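Why Do Shelves Have Legs and Levels?

I love shelves. I know, that's a funny thing to love! But stick with me, because a shelf is a pretty clever thing.

What holds it up?
Put a book on a shelf and the book pushes down. The board passes that push along to the frame, and the frame sends it down the legs to the floor. Thin legs can do this job just fine if they're made of something strong, like metal.

Why two levels?
Think about your bedroom floor (mine was a disaster when I was a kid). Add a shelf with 2 boards and you get two places to put stuff, but the shelf still takes up one spot on the floor. It's like a tiny apartment building for your toys!

What's the little edge for?
Some shelves have a top board with an edge that sticks up a bit. If a small toy slides or rolls, the edge can stop it before it drops off.
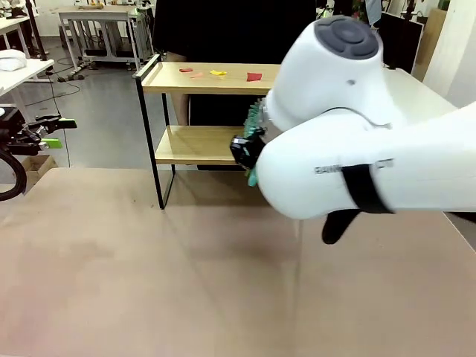
Try it yourself
Lay a piece of cardboard across two stacks of books. Add small blocks, one at a time, and watch the middle. Does it bend? Now slide the stacks closer together and try again. I got 23 blocks on mine before it sagged!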